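Akpan Park disc golf course reopens with new back nine

April 2019

The disc golf course at Akpan Park is open again, all 18 baskets. Back nine has been closed since the creek came up last fall and took out most of the low fairways. County parks crew finished the last tee pad this week, nets came down, and people were throwing by lunchtime.
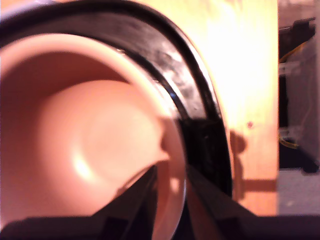
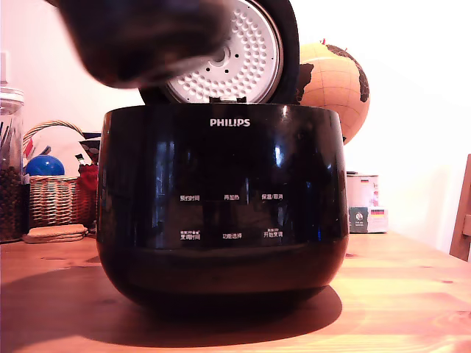
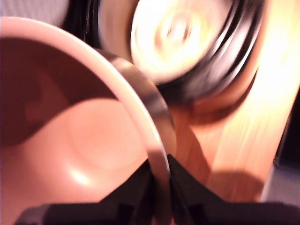

Big changes are on holes 11 through 14. Old 11 ran right along the water and was a disc eater, everyone has lost one there. New 11 turns uphill through the pines and plays a lot longer than it looks. Hole 12 is short, downhill, tight gap off the tee. 13 and 14 share the old hayfield, so watch for players coming the other way. There's a bell on the post between them. Ring it when you clear the basket.

Tee pads on the back are concrete now. Front nine still has the rubber mats, and those get slick after rain. Parks department says the front will be done when there is money for it, no date given.

Signs are up on every hole but 16. That one came back from the printer with the wrong distance on it and is being redone. For now just play to the basket you can see from the pad, left of the big oak.

Parking is the gravel lot off Meltar Road, same as before. Do not use the church lot across the street, they have had enough of it and cars will be towed. Gate opens at sunrise and gets locked at dusk. Still free to play. Dogs okay on leash.

The work was paid for mostly out of the county trails fund, with the rest from last summer's charity round and the disc sale at Karkis Sports. Karkis is carrying a reopening disc with the new course map stamped on it, only 200 made, putter and midrange. They were going quick when we called. One per customer untill the weekend is over, then whatever is left goes out on the shelf.

First event on the new layout is the Brornard Open in May. 2 rounds, shotgun start, lunch in between. Field is capped at 106 players and sign-up is at the Karkis counter or on the county parks page. Divisions for juniors, women, masters, rec and open. Juniors play from the short pads. The purse is $1,000 for the open division, and the other divisions play for store credit. Course will be closed to everybody else that day untill the last card is in.

If you have never played, there is a free beginner clinic the same week, late afternoon, meet at the practice basket by the restrooms. Loaner discs provided. Wear shoes you don't mind getting muddy, the path down to 12 is still soft and there is no gravel on it yet.

Lost and found: the crew pulled a whole pile of discs out of the creek bed while they were digging. If yours had a name or a phone number on it, check the bin at the Karkis counter. Anything not claimed by the tournament goes to the middle school club.

League night is back too, starting next week. Random doubles, sign in at the kiosk by hole 1, cards go out at 5:30 sharp. Bring cash for the ace pot, wich carried over from last season and never got hit.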